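Buy the boring stuff first

Every equipment budget I get asked to look at starts with the arm. Big number at the top, then everything else squeezed into a line called misc. Wrong way round, and I've told Nuvmont so twice.

Paper handling is a good test. Thick stack, loose edges, bends when you want it flat. People do it without thinking. A machine doing it needs months of hand data, and hand data needs tables, straps, markers, spare cables, power. Cheap things. Always the ones that run out.

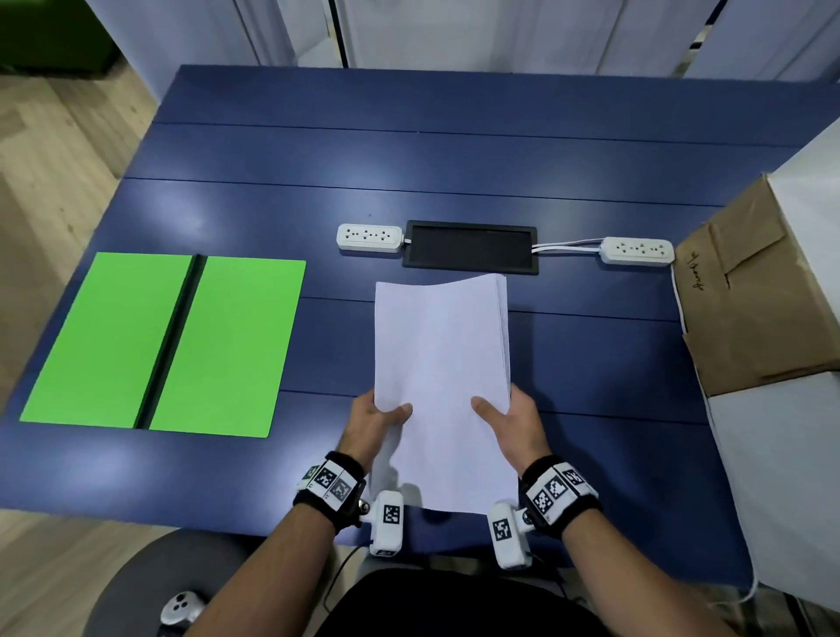
Paper in both hands, markers on both wrists.

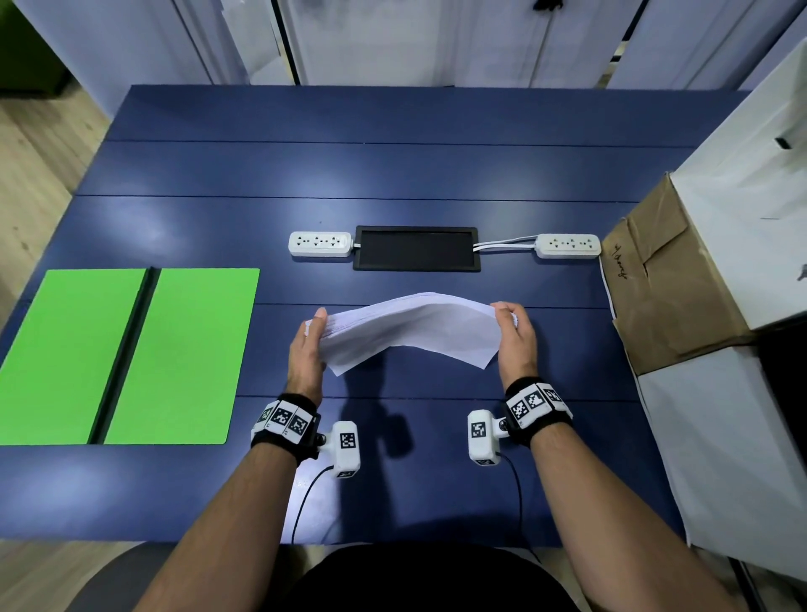 So should a small shop buy the arm this year? Wait until October, and spend the first money on recording work and on paying the people who do it.

Roald Granström disagrees - he says without hardware on the floor managers lose intrest. Maybe. But I saw the Staladmont plan, 216 lines, and only 2 of them were for operator hours. Two! Who did they think was going to square up all that paper?

My rule, take it or leave it. Price the hours before the hardware. Put spares in from day one, dont wait for the first broken connector. Keep around 1000 dollars that needs no signature, becuase a missing cable will hold up a whole team while the form goes round. Then get the quote for the arm, and get it from someone who has seen your tables.

Huguette Le Goff is redoing our sheet along these lines now. The arm is on page two.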